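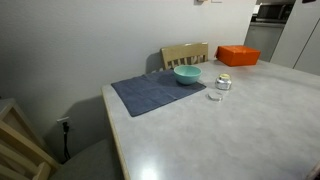

4. Placing the table and preparing the surface

This section applies to the Wodevik dining and activity table in the pale grey finish with light wooden edging. It should be read after Section 3 (Fitting the legs) and before the table is put into daily use. Two people are required for steps 1 to 4.

4.1 Positioning

1. Clear the floor area and check that it is level. Small differences may be corrected with the adjustable feet, which have a range of 12 mm.

2. Lift the table by the frame beneath the top. Do not lift it by the wooden edging and do not drag it across the floor.

3. Set the table down with the long side facing the wall. Where a chair is to be used between the table and the wall, leave enough room for the chair to be drawn out fully.

4. Turn each adjustable foot until the table no longer rocks. Tighten the locking rings by hand.

5. Place the chairs. Backrests should not press against the wooden edging when the chairs are pushed in, as repeated contact will mark the finish.

Caution: Electrical outlets behind the furniture must remain within reach. Power cords should hang freely and must not be trapped beneath a chair leg or a table foot.

Note: The top reflects strong light. If glare is troublesome at mealtimes or during close work, turn the table a quarter turn or move the lamp before considering a cover.

4.2 First cleaning

6. Remove the protective film from the top, starting at a corner and pulling slowly. Do not use a blade.

7. Wipe the surface with a soft cloth and lukewarm water containing a little washing-up liquid. Wipe again with clean water and dry at once.

8. Treat the wooden edging separately. Use a cloth that has been well wrung out, and follow the line of the edge. Water must not be left standing where the edging meets the top.

9. Allow the table to stand for 16 hours before placing heavy objects on it.

Caution: Scouring powder, steel wool and solvents will damage the finish permanently. Damage of this kind is not covered by the guarantee.

4.3 Cloths, bowls and small containers

The top may be used with or without a cloth. A napkin or place mat is recommended beneath ceramic bowls, whose unglazed foot rings can scratch. A cloth of the Nornix range in dark blue may be ordered separately; other cloths are equally suitable provided that the dye is fast.

10. Wash a new dark cloth before first use. Until this has been done, do not leave it damp on the pale surface.

11. Lay the cloth flat. Creases do no harm to the table, but a bowl set down across a thick fold may tip when filled.

12. Place the bowl wholly on the cloth, with no part of its base resting on the bare top.

13. Small jars with metal bodies may stand directly on the surface. Lift them when moving them. Close jars of cream or ointment before setting them down, and remove any spillage promptly.

14. Clear discs, coasters and loose lids are difficult to see against a pale top. Return them to their container or place them well away from the edge after use.

15. Boxes with lids should be kept towards the back of the table. Close the lid fully before another item is placed upon it.

Caution: Hot pans must not be placed on the top or on a cloth laid over it. Use a trivet with a clearance of at least 12 mm. The surface withstands brief contact with temperatures up to 100 °C only.

4.4 Upholstered chairs

Chairs from the Orakzai series are supplied in light wood with a grey seat cushion. Vacuum the cushion weekly with the soft brush attachment. Dust the rails and the slats of the backrest with a dry cloth, working from the top rail downwards. Check the screws beneath the seat after the first month and twice a year thereafter.

4.5 Replacement parts

Edging repair wax, adjustable feet and locking rings are available from the Purano service desk. Please quote part group 3976 together with the finish code printed on the underside of the top. The desk is closed on Friday afternoons.

Continue with Section 5 (Extending the table) only if your model is fitted with a centre leaf.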